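Nandon Classroom Arm Kit – Cup Handling Pack

For school robotics clubs, college courses and student projects
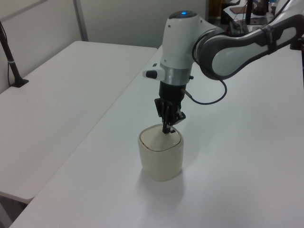
The Cup Handling Pack is the second add-on for the Nandon classroom arm. It takes a group from moving the arm by hand to writing a program that picks up a cup and sets it down somewhere else. Students should have finished the Starter Pack first, or be able to save and replay positions without help.

The work is split into 30 task cards. Early cards deal with approach height and finger opening. Later ones ask the group to grip by the rim, with one finger inside the cup, and to cope with a cup that has been put down slightly off its mark. The last few are open project briefs and can be used for coursework.

What is in the pack
Parallel-jaw gripper with cable
Spare finger set and hex key
30 task cards, laminated
Teacher notes and marking sheet
Table template, A2
Licence for the Preltulell lesson software (one classroom)

The arm, table clamps and cups are not included. Any cup with an opening of 70 mm or more will do. Ceramic is fine from card 12 onwards, but we suggest plastic before that – new groups tend to come down too fast.

Space and supervision
Use a flat, level table fixed so that it cannot rock. Keep laptops and bags on a separate surface. An adult who has read the teacher notes must be in the room whenever the arm is powered.

Ovari Cup competition
Clubs entering the Ovari Cup can use this pack for the junior and senior rounds. The rules allow the standard fingers or a student-made pair, but not both in the same run. Entries close in May.

Price and delivery
£798 excluding VAT. Schools and colleges can order on account through Nwankwo Education Supplies. Spare fingers and replacement task cards are sold separately.

Compatibility
Fits all Nandon classroom arms with the round tool flange. Older arms with the square flange need an adapter plate – please ask before ordering.

Related items
Starter Pack
Adapter plate, square to round
Spare finger set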